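Torus 53 – das Nackenkissen, mit dem ich endlich durchschlafe

Azevedo
Artikelnummer 488
Bezug: Baumwolle, abnehmbar
Füllung: Dinkelspelz, nachfüllbar
Farben: Sand, Moosgrün, Nachtblau
Lieferzeit: 7 Werktage

Also, ich gebe es gleich zu: Ich wollte nie Kissen verkaufen. Ich wollte nur selber eins haben, das mir morgens nicht den Hals verdreht. Angefangen hat das mit einem Dinkelkissen aus dem Urlaub in Lirness, das ich so lange benutzt habe, bis es an zwei Nähten aufging und der Spelz im ganzen Bett lag. Meine Katze fand das großartig, ich weniger. Nachkaufen ging nicht mehr, der Laden hatte zugemacht, und so habe ich mich eben an die Nähmaschine gesetzt.

Das Torus ist ein Ring, wie der Name schon sagt. Kein geschlossener allerdings, vorne bleibt eine Öffnung, damit man auch auf der Seite liegen kann, ohne dass einem etwas ans Kinn drückt. Die 53 steht für die Breite in Zentimetern, an der dicksten Stelle gemessen und mit voller Füllung. Wer eher schmal gebaut ist, nimmt einfach zwei, drei Handvoll Spelz heraus, dann legt es sich flacher hin. Den Rest bitte trocken aufheben, in einem Schraubglas zum Beispiel. Ihr werdet ihn irgendwann brauchen, Spelz setzt sich nämlich mit der Zeit.

Zum Geräusch, weil die Frage in fast jeder Mail vorkommt: Ja, es raschelt. Dinkel raschelt halt! Die ersten Nächte hört man das bei jeder Drehung, danach habe ich es schlicht vergessen. Wer sehr empfindlich ist, sollte lieber zur Variante mit Wollkügelchen greifen (heißt bei uns Torus Weich, gleicher Schnitt, kostet etwas mehr). Die ist leiser und wärmer, gibt aber auch deutlich mehr nach.

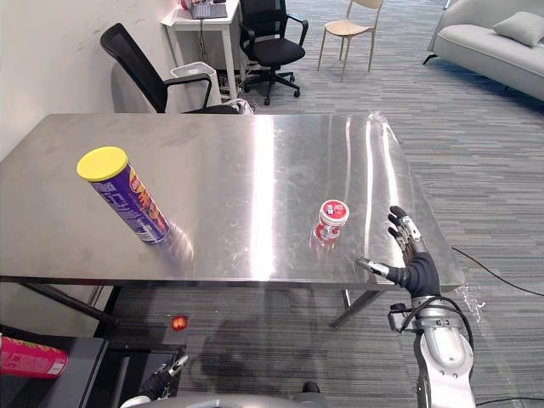 Der Bezug kommt von der Weberei Grollow, und auf den bin ich ehrlich stolz. Ich hatte vorher drei andere Stoffe ausprobiert, alle hübsch, alle nach ein paar Wäschen voller Knötchen. Der von Grollow ist am Anfang ein bisschen steif, fast wie ein neues Geschirrtuch, und wird dann von Mal zu Mal schöner. Das Nachtblau bitte beim ersten Mal allein waschen, das färbt noch. Sand und Moosgrün sind brav.

Waschen geht bei 40 Grad, aber wirklich nur der Bezug. Das Inlett mit dem Spelz darf nicht nass werden, sonst könnt ihr es wegwerfen. Lüften reicht völlig: ein trockener Nachmittag auf dem Balkon, ab und zu aufschütteln, fertig. Den Trockner mag der Bezug auch nicht, er läuft darin ein und dann kämpft ihr mit dem Reißverschluss. Frag mich, woher ich das weiß.

Der Reißverschluss sitzt übrigens außen am Bogen und hat eine kleine Stoffgarage für den Zipper, damit nachts nichts kratzt. Bei den allerersten Kissen fehlte die noch. Falls ihr so eins habt und euch das stört, schickt es mir, ich nähe die Garage nach, ihr zahlt nur das Porto hin.

Für Reisen ist das Torus nur so mittel geeignet, das sage ich lieber vorher. Mit voller Füllung ist es ziemlich schwer und passt in keine normale Handtasche. Im Zug nehme ich es trotzdem mit, im Auto liegt es sowieso immer auf der Rückbank. Für den Flieger würde ich es halb leeren oder gleich zu Hause lassen.

Und noch was zum Wärmen: bitte nicht in die Mikrowelle! Ich weiß, dass man das mit kleinen Körnerkissen macht, aber dieses hier ist zu groß, es wird innen ungleichmäßig heiß, und der Reißverschluss ist aus Metall. Legt im Winter lieber eine halbe Stunde vorher eine Wärmflasche in die Mulde. Das mache ich ab Oktober jeden Abend so und möchte nie wieder anders ins Bett.

Passend dazu gibt es:
Wechselbezug in allen drei Farben
Nachfüllbeutel Dinkelspelz
Lavendelsäckchen zum Einlegen (duftet ein paar Monate, dann einmal kräftig kneten)

Ob euch das Kissen liegt, merkt ihr nicht in der ersten Nacht. Gebt ihm eine Woche. Mein Nacken hat sich am Anfang ordentlich beschwert, vermutlich war er das krumme Liegen gewohnt. Wenn es danach immer noch nicht passt, schreibt mir, bevor ihr es zurückschickt, oft liegt es bloß an der Füllmenge. Und bei richtigen Beschwerden geht bitte zum Arzt, ich kann nähen, mehr nicht.

Zurücknehmen kann ich Kissen, deren Inlett noch zugenäht ist. Bezüge tausche ich ungewaschen jederzeit um.

Nachtblau ist gerade ausverkauft, neuer Stoff ist bei Grollow bestellt und soll im Oktober kommen. Vormerken geht per Mail, Farbe und Stückzahl reichen.

Stand: 22. September 2019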